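Umwood Community Help > Home Gym & Running > Getting Started

How do I train for a hilly trail race when I live somewhere completely flat?

Posted by garnmont_or_bust

Hi everyone! I have signed up for my first trail race, the Garnmont Loop in May, and I'm excited and a little terrified. I've done two road half marathons, both flat as a pancake, and I loved them. The Garnmont course has 2,855 feet of climbing and I live in Flulley, where the biggest hill is the ramp up to the library parking deck.

I do have a treadmill with an incline setting, bought used, and I can get to the Cervantes trails maybe once a month if I leave the house by 5 a.m. So most of my climbing has to happen indoors. Can you really get ready for a race like this on a treadmill? How steep should I set it, and how often? And is there any way to practice the downhill part? My machine doesn't go below level.

I'm running four days a week right now and I feel good. Any help is appreciated, I want to enjoy this thing and not just survive it!

3 replies

flatland_goat

Oh, you are going to have so much fun! I trained for Garnmont from a flat town too, and the treadmill did most of the work for me. Yes, you can absolutely do it.

The first thing is to stop thinking in miles and start thinking in feet climbed. The math is easy: distance times grade. One mile at 10 percent is 528 feet of climbing, so two miles at that grade already gets you over a thousand. My first long climb session came to 1,074 feet and I was so proud I wrote it on the wall calendar in red marker. I'd never climbed that much in one go in my life.

What worked for me with four running days:

One climb day. Warm up for ten minutes flat, then set the incline to 8 or 10 percent and hike. Hike, don't run! Most people in the middle of the pack walk the steep parts of Garnmont, and a strong hike is its own skill. Start with 20 minutes of it and add five minutes a week.

One short hill day. Three minutes at 6 percent at an easy run, two minutes flat, repeat five times. If you can't talk at the end of the three minutes, slow the belt down and keep the incline.

Two normal easy runs outside, one of them long. Keep these! Your feet need uneven ground, even if that's only the grass next to the bike path.

Don't hold the handrails on the climb day. If you lean back and hang on, you take away most of the work and the feet on the display don't mean much. If you need to hold on, the belt is too fast - drop it by half a mile an hour and swing your arms.

You'll also sweat like you can't believe, so put a fan right in front of you. I keep old towels nearby and go over the belt with a cloth now and then as part of the week. 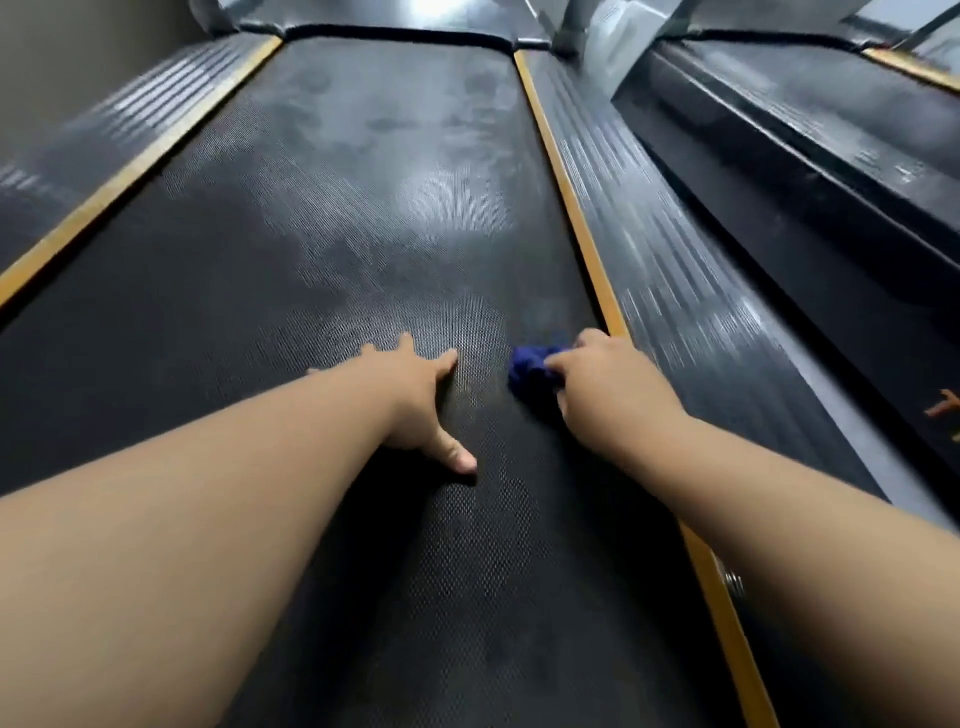 Wiping down the belt with a blue cloth.

For the downhills, you can do a lot without a slope. Slow step-downs off a stair or a sturdy box are the best thing I found, three sets of twelve on each leg, lowering for a count of four. Add walking lunges and some calf raises. I did these twice a week after an easy run and my legs complained for the first two weeks and then got used to it. When you do get out to Cervantes, spend your energy on the descents. Take short quick steps, look a few yards ahead, and let your arms go wide if they want to. You'll look silly and it's great!

One more thing about shoes. I wear road shoes indoors and keep the trail pair for outside. Trail lugs feel odd on a belt, and anything stuck in them comes inside with you.

As for how much total climbing, I'd try to reach something like two thirds of the race climb in a single week by the time you're three weeks out, then ease off. You don't have to do the whole 2,855 in one session. I never did and I finished smiling (and very muddy).
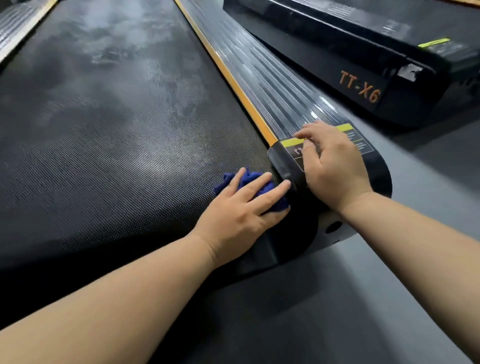 cervantes_sunrise: agree with nearly all of this, especially the hiking, but I'd go easier on the step-downs at first. Three sets of twelve the first week had me going down stairs backward. Start with one set of six and see how you feel two days later. Also, if you can only get to Cervantes once a month, go to the north lot. The fire road there gains 744 feet without a break and you can run it back down, which is the closest thing to Garnmont anywhere near Flulley. Bring a jacket, it's windy at the top even in spring.

slowpoke210

Library parking deck! I'm serious. I used one before my first mountain race, early in the morning when it was empty. Ours only came to 210 feet after a bunch of laps but you get real downhill. Ask first if it's allowed.

Also eat something on the long climb days. I didn't and regretted it.

garnmont_or_bust

Thank you all so much, this is exactly what I needed! Just did my first 20 minutes at 8 percent with no hands and wow, my calves. I'll start with the single set of step-downs and I'm already planning a trip to the north lot. Does the fire road get icy, or is it okay to go up early in the year?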